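Gatutum: captions and notes for music documentary teasers

Version 3, released 20 Apr 2019
Maintained by Tomos Landeg and Ebenezer Antwi

Summary

Gatutum is a set of 745 text records covering short promotional clips for music documentaries and concert films. Each record holds a written account of one teaser, plus a few fields on length, sound and where the clip was first posted. No video, audio or stills are included. The set was put together for people who study how these films are sold to fans before release, and for anyone building search tools over entertainment press material.

What is in the release

teasers.csv has one row per clip
quotes.csv has spoken lines, linked to teasers by clip_id
films.csv has one row per film, with title, subject and release type
CHANGES.txt lists edits by version

quotes.csv has 2550 lines. Many teasers have no speech at all, so a clip_id that is missing from quotes.csv is not an error.

Fields in teasers.csv

clip_id: a short code, stable across versions
film_id: matches films.csv
seconds: running time, to the nearest second
posted_by: artist, label, studio, streaming service or other
order: position in the series, if the film had more than one teaser
setting: stage, studio, home, travel, interview, archive or mixed
mood: free text, one to three words
account: what happens in the clip, in the annotator's own words
props: everyday objects that get a shot of their own or are handled on screen
note: anything else

How the records were written

Two annotators watched each clip with sound and wrote their accounts separately. A third person merged them. Where the two accounts disagreed on something that could be checked by watching again, it was checked. Where they disagreed on mood, both words were kept and separated by a slash. The clips were watched at Skerkgate, and the merging was done later from the text alone with the clips open for reference.

Accounts run from one sentence to a long paragraph. We asked for plain wording and no guesses about what the artist was feeling unless the artist says so. Some older records from version 1 do not follow this. They are marked "v1 style" in the note field.
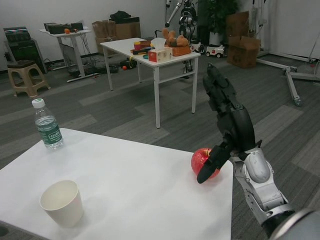
The props field was added in version 2 after several users asked for it. Backstage footage is full of small items, and the first annotators named them in too many ways: the same drink could be "water," "bottle" or "beverage" depending on who was typing. The field now uses a short fixed list, with details left to the account. An apple, a plastic water bottle with a green label and a paper cup on a white table would go in as "fruit; bottle; cup," with the color of the label left out. Instruments and microphones are not props under this scheme. Phones are, if someone is holding one.

Sources

Clips were found through public posts and press pages. We started from a list of films kept by Branivgate, a fan-run index of music films, and added titles by hand. Films with no teaser under 300 seconds were dropped. Full trailers are out of scope, even when the poster calls them teasers. If a clip was taken down and posted again with a different edit, we treat the second edit as a new clip.

Known problems

Pop and hip-hop films make up most of the set. Country, classical and regional music are thin.

Nearly all spoken lines are in English. Lines in other languages are given in English translation only, and the translations were not reviewed.

The order field is blank for series where every part was posted at once.

The "archive" setting was used loosely in version 2. Home video and old TV footage are both in there.

Artist names in films.csv are spelled as on the poster, so one person may appear under two spellings.

Suggested uses

The set works well for comparing how a film is introduced over a series of clips, for testing text search, and for classroom work on publicity writing. It is too small to train a language model from scratch. Please do not use the mood field as a measure of the artist's state of mind. It records how the clip came across to the people watching it.

Changes in version 3

Merged duplicate films
Rewrote the help text for the setting field
Fixed line breaks in quotes.csv that broke some spreadsheet imports
Moved the old Cadwaladr tags into the note field

The Cadwaladr tags came from an earlier genre scheme that we no longer update. They can be ignored.

Corrections

Send the clip_id and the corrected text to either maintainer. Fixes to quotes should include the time in the clip where the line starts. Accepted fixes go into the next version and are listed in CHANGES.txt under the clip_id.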